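Unit 7: Reading a product sheet (Kinar two-arm bench kit)

Before the seminar, read the Hervieu brochure for the Kinar kit, all 23 pages. Bring it marked up.

The claim we care about is on the cover: "handles everyday objects out of the box." Ask which objects, how many tries, and who set them out. The brochure says 2000 successful grasps. It never says how many were attempted, so you can't get a rate from it. Write to Prullow, the reseller, if you like. I did in April and got the same brochure back.

Padlocks are a fair test, I'll grant that. A shackle is shiny and a body is dark, and cameras tend to dislike both. But lifting a lock and turning a key in it are two different jobs, and the sheet prices them as one.

Look at the bench with these questions in mind. 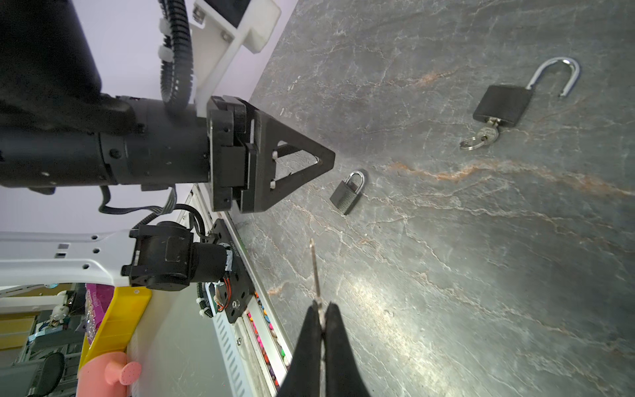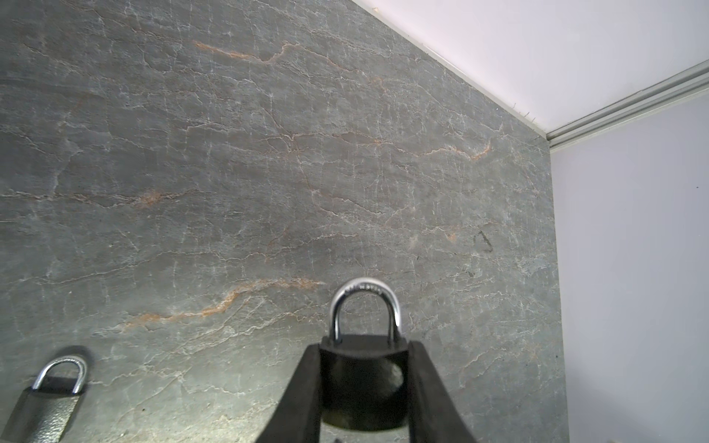
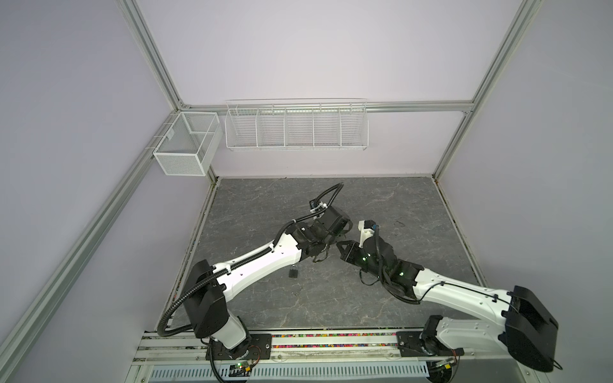

Photos: Index course archive, Kinar bench

In the middle photo a padlock is held between the fingertips. Write down what that tells you about the cover claim, and what it leaves out. One paragraph, no adjectives borrowed from the brochure.

Hand in under course code 1505.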